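Washing wool at home: a knitwear mender on what she does and what she leaves alone

26 Jul 2025

The mending business Marner takes in jumpers, cardigans and socks by post and sends them back in one piece. It has been run by the same woman for 14 years, from a back room above a shoe shop. She agreed to talk on the condition that we printed the name of the business and left hers out.

Most of what reaches her, she says, has been damaged in the wash and hardly at all by wear. "People think it's moths. Sometimes it is. But I open the parcel and the whole sleeve is stiff, and that's felting. I can't mend felting. I can only tell them I'm sorry."

She has no objection to washing machines. Her own does a wool cycle every week, and she is tired of being told that everything must be done by hand in a basin.

"A lot of people wring things out by hand far harder than any machine would. They stand there twisting it. A gentle spin is kinder than that."

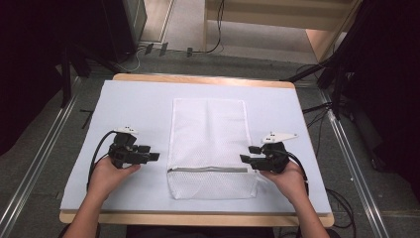 Temperature matters less to her than movement. Wool can cope with warm water, she says, but it can't cope with being rubbed against a pair of jeans. Anything she cares about goes into a white mesh bag with a zip across it, one garment to a bag, with room to shift a little. She closes the zip all the way and puts in nothing with hooks or buckles. "If it comes out in a ball, the bag was too small or you filled it too full."

She uses little detergent and no softener. A customer in Sinton once sent her 3 cardigans so coated in softener that the darning thread slid about in her fingers. She washed them all again before she started, and did not charge for it.

"I did think about charging," she says.

Drying is where she becomes strict. Jumpers go flat, on a towel, away from the radiator, and are turned over once the top feels dry. She has seen shoulders with peg marks in them that never came out. For a small wet patch, or a spill caught early, she presses with plain paper towel and lifts it straight off again. Coloured napkins are no good, in her view, as the dye can come away on pale wool. 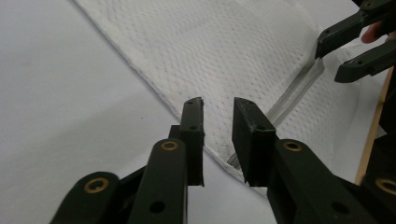
Repairs worth doing yourself

Her advice on mending is to start early. A thin patch at the elbow can be strengthened in an evening, while a hole the size of a coin takes her most of an afternoon. She tells beginners to practise on a sock.

"Use a bright colour the first time so you can see what you're doing. Then if you hate it, take it out. It's only thread."

For darning she likes a Cludovska wool, a fine 4 ply she buys on small cards. She holds two strands together on anything heavy. Snags are simpler — she draws the loop through to the wrong side with a blunt needle and leaves it there. Cutting it is the mistake she sees most often.
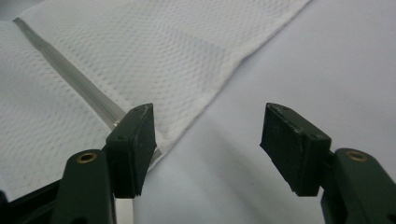
Cuffs and neckbands she would send to somebody, whether to her or to another mender. They need to stretch, and a tight repair will pull the whole edge out of shape. She learned that on a school jumper belonging to her son, who wore it anyway.

Her waiting list closes over the summer and opens again in September, when the parcels start coming as people get their jumpers out of the drawer. She asks that everything is clean and dry when it is posted, with a note pinned next to the hole.

"You'd be surprised how long I can spend looking for a hole," she says. "Pin the note."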